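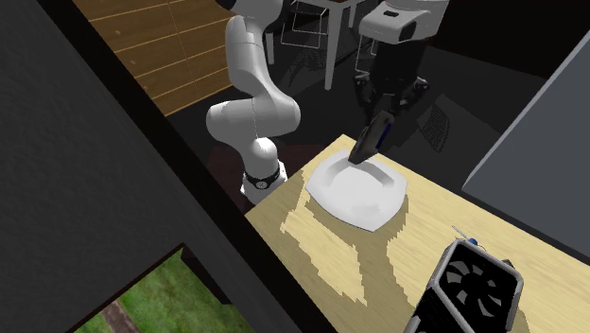 # Datura sim scenes -- house rules

Read before you add or edit anything. Short on purpose. Last real pass 14 April 2023, small fixes after that.

Covers the tabletop scenes only. The Sumport shelf scenes have there own file.

## What goes in an episode

- one arm, one table, one target object
- distractors ok -- must stay on the table for the full run
- 200 episodes per scene, then stop and review
- 10 s settle time before first command. Physics is jumpy without it

## Contact rules

- Plates and dishes: fingertip contact inside the well is allowed. Log it as `touch`, never `grasp`
- Force cap is 2 N for anything tagged `thin`. Over the cap = episode is kept but flagged
- Electronics (graphics card, boards): no contact at all unless the task names them. Brush against one and it goes in `rejects/`
- Tools with a point -- same as electronics
- Arm links never touch the table. Gripper can

## Lighting + background

Hard shadows stay on. Arm shadow over the target is fine, don't move the lamp to fix it. Room layout is randomized, so chairs, walls, grass outside, whatever. Don't hand-edit rooms. If the table clips through a wall, drop the seed and note it in `seeds_bad.txt`.

## Labels

Lower case, underscores, singular. `white_plate` not `Plates`. Not sure what a thing is? Use `unknown_small` and move on -- guessing has cost us way more time than asking.

## Review

2 people sign off per scene, neither of them the person who built it. Szabolcs Győri does contact logs, Dong-geon Son does labels and seeds. Out sick = wait, or ask in the channel.

## Known problems

- force readout drops to zero for one step at first contact. Ignore it, dont patch the log
- plate friction too high in the old Ekadel export, re-export planned for June
- rejects folder is not cleaned automaticaly

## Use

Internal training and eval only. No force numbers from here go into a real-arm safety check -- sim values, measure again on hardware.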